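Clurkora Film Festival: Frequently Asked Questions for Entrants

Submissions for the horror and suspense program open in February.
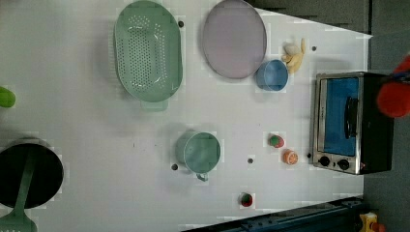 Toy kitchen items on a white tabletop, including a mint-green colander and a lavender plate.

What kinds of films are eligible?
The program accepts horror, suspense and supernatural films of any length. Documentaries about horror cinema should be entered in the Fidum section, which has its own form.

How long may a short film be?
Shorts may run up to 1620 seconds, including credits. Longer films are considered features and are charged the feature fee.

May I submit a film that is already available online?
Shorts may be online at the time of entry. Features must not have been released to the public on any streaming service.

Do you accept works in progress?
Yes. Picture editing must be complete. Temporary sound and music are permitted, and the entrant should state this on the form.

How are films selected?
Each film is watched in full by two screeners. Films recommended by either screener are passed to the program director, Duangjai Duangkaew, whose decision is final. The festival received 1298 entries for its last edition and regrets that it cannot provide individual comments.

Are there prizes?
The Grirnero Prize for best feature carries an award of $3000. The Nkuna Prize for best short carries an award of $1000. Awards are paid to the director unless the entry form names another person.

Must my film be subtitled?
Films with dialogue in a language other than English must have English subtitles, including the screening copy sent for review.

Can I replace my file after submitting it?
A file may be replaced once, before the entry deadline. Please keep the same entry number.

Is the entry fee refundable?
Fees are refunded only where a film is entered twice in error.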